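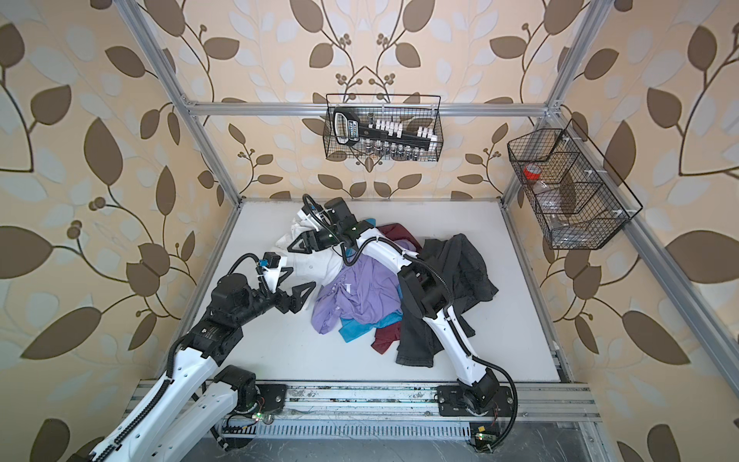 Nekix has finished a side-by-side trial of two gripper finger designs for handling clothes, and the older design came out ahead on most fabrics. The company ran the tests at its Norkero workshop through January, using a two-arm cell with both arms mounted on one rail along the front of a white table. Garments were left in a tangled pile in the middle, with a lavender shirt, a maroon piece and a large dark gray one among them, and the arms had to pull them apart one at a time. Both arms wore black triangular fingers for the first half of the trial. For the second half they were refitted with a flat, rubber-faced finger made by Bidus.

Nekix logged 1,021 pick attempts in all. The triangular fingers lifted a single garment cleanly in 71 percent of their attempts. The Bidus fingers did better on thin shirts but often picked up 2 items at once when sleeves were caught together. Attempts where one arm held a garment while the other looked for a second grip took the longest with either design.

The controller stayed the same throughout. Nekix used its own Paracha software, which picks a grasp point and decides which arm moves first. An earlier version let both arms close on the same piece of cloth without sharing the load between them — a common cause of dropped garments last year. The current version slows the second arm down until the first reports a firm hold.

Finger wear was also checked. The triangular set showed light rounding at the tips at the end of the trial, and the rubber faces on the Bidus set had to be replaced once.

Nekix plans a longer run of 2,000 attempts with towels and knitwear added to the pile. Bidus is expected to supply a narrower version of its finger for that round. Results will be posted on the Paracha project page in April.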